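**Play kitchen dishes - what do you keep out and what goes in the closet?**

**tulilberg_mom** - 12th March

Hi all, long post, sorry in advance. We've slowly turned the corner of the den into a play kitchen for our youngest, and the dishes have gotten away from me. My mother-in-law passed down a whole box of them in January, then a neighbor heard and dropped off another, and now I spend every evening picking up strawberries.

I've been trying to pare it down to one small table setting that can stay out all the time, with everything else in a bin in the closet. So far it's a big plate, a green mug, a blue bowl for the fruit, and the ketchup, which goes everywhere in this house, including the bath.
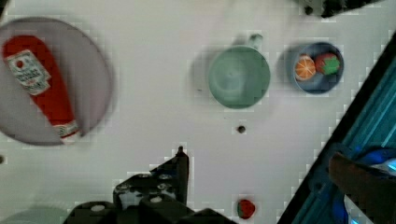

My husband thinks the bowl should go and the fruit should just live on the plate. I like the bowl. When fruit has a home, my daughter will put it back about half the time, and without one it all ends up under the couch. I'd love to hear what other people leave out, and whether you rotate things or leave them alone.

---

**pornia_street**

Oh, I love this stage! We ran a little "diner" for two years, and I still miss being handed my pretend lunch.

I'm with you on the bowl. I'd go further and say a bowl matters more than a plate, because little ones like to put things *in* things. Mine would fill a bowl, dump it, and fill it again until supper. The plate mostly got sat on.

---

**gran_of_four_ella**

I'll gently disagree with both of you. I'd keep one plate and one cup and put the bowl away for a month. When my grandchildren had too many containers, all they did was move food from one to the next, and the minute I took some away they started serving people. My Ella (she's four now and very bossy about it) learned to set a place for everyone that way.

And I wouldn't fret about the strawberries. I have 60 pieces of play food in a pillowcase and I've made my peace with it.

---

**tulilberg_mom**

Thank you both, this is so helpful. I tried it your way this afternoon, Ella's gran, at least partly. Most food in the bin, and the mug left out with just a plate to see what she'd do with it.

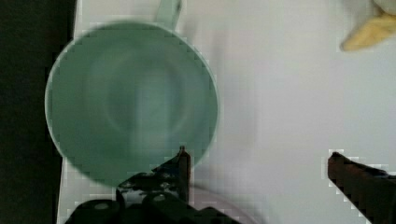

She made "soup" for a good long while, then coffee for me, then soup again, and she never once asked for the ketchup. So maybe I've been overthinking the bowl. I do still want it back eventually, it's such a pretty blue.

---

**pornia_street**

Well, soup in a mug is still putting things in things, so I'm claiming that one for my side :)

---

**gran_of_four_ella**

Claim away, dear. I'd give it a week before bringing the fruit back, and then only the orange slice and one strawberry.

---

**demirtas_dad**

Different view from over here: we don't rotate at all. Everything stays out in one low basket and the kids dig for what they want. It looks awful by supper, but cleanup is one scoop and done. Is the closet bin somewhere she can reach? Ours lost interest in anything kept behind a door.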